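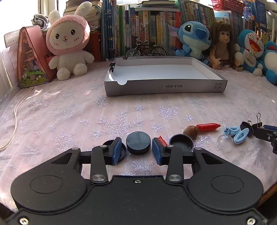
Gilmar Miranda thinks the reading evenings are working and wants that on the first line of this report, so there it is. He says parents in Flodcombe talk to each other now who did not before, and that I should stop asking for proof of something anyone can hear by standing at the door. I have stood at the door. I heard talking. I am less sure what it proves.

Search this site Enter keywords Go

Family Reading Program, Flodcombe and Prustmont
Progress report to the Medeiros Fund
20 October 2025
Prepared by Luana Cordeiro

What was promised

The grant application said we would run evening sessions in both towns, lend books to families with children under school age, and show by the end of the grant that those families read at home more often. The first two are easy to report on. The third was written with more confidence than I would have used, and I have said so to Gilmar more than once.

What has been done

Sessions run in both towns. Flodcombe has not missed one. Prustmont missed two, both for heating trouble, and I don't count the evening that was held in coats. Lending started late. The stock we ordered came in the wrong age range, mostly chapter books, and it took a month of phone calls to swap it. The supplier has been paid for the right books only.

The Skemov reading log, which we bought because the application named it, is in use at both sites. Parents are asked to write down each time they read with a child. Some do. Others fill in the whole sheet on the evening it is due, in one pen, with the same time against every entry. I used to do this with my piano practice card and I know what it looks like. The logs say home reading has gone up. I would not repeat that figure to anyone outside this office and I have left it out of the report on purpose.
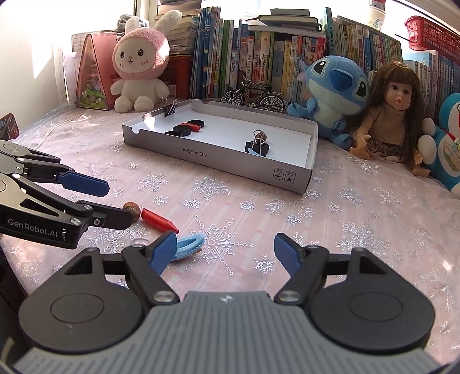
The loan records are a better guide, though they have problems too. A borrowed book is not a read book. Still, families who bring a book back and take another are doing something of their own accord, and there are more of them in Flodcombe than there were in February. In Prustmont the number has stayed flat. Gilmar puts this down to the bus timetable. He may be right, but the timetable was the same when we picked the site, and it was in the notes I sent him at the time.

Staff and training

We planned six training meetings for session leaders and have held four. The ones on reading aloud were well liked. The one on recording attendance was not, and the attendance sheets since then are no tidier. I have redrawn the form so that it fits on a single page and has no codes.

One leader in Prustmont has left for a full-time job and has been replaced. The new leader reads slowly and lets the children interrupt. Under the training guide this is a fault. The children seem to like it, and I have not corrected it.

Money

Spending is under budget by about 3 percent. Nearly all of this is the Prustmont room hire we did not pay when the heating was off. I would like permission to move it to the book budget, for picture books only. I would not like it moved to publicity, as was suggested at our last call. We have posters. The people who come were mostly brought by a neighbor.

What I am asking for

The question I would like the Fund to settle is whether the home reading target can be dropped or replaced. I suggest we report repeat loans in its place. Repeat loans are a modest thing to measure and will not look like much on a chart. If the Fund prefers to keep the target, we will go on collecting the logs and I will go on attaching a note to them.

I also ask that a decision on Prustmont wait until the winter sessions are over. Gilmar wants to commit to a second year there now. I would like to see whether anyone turns up when it is dark at pickup time, and with the boiler working. He has asked me to record that he disagrees, and he will send his own page under separate cover.

Loan records and the corrected supplier invoice are attached. The attendance sheets for Prustmont will follow when I have been able to read them.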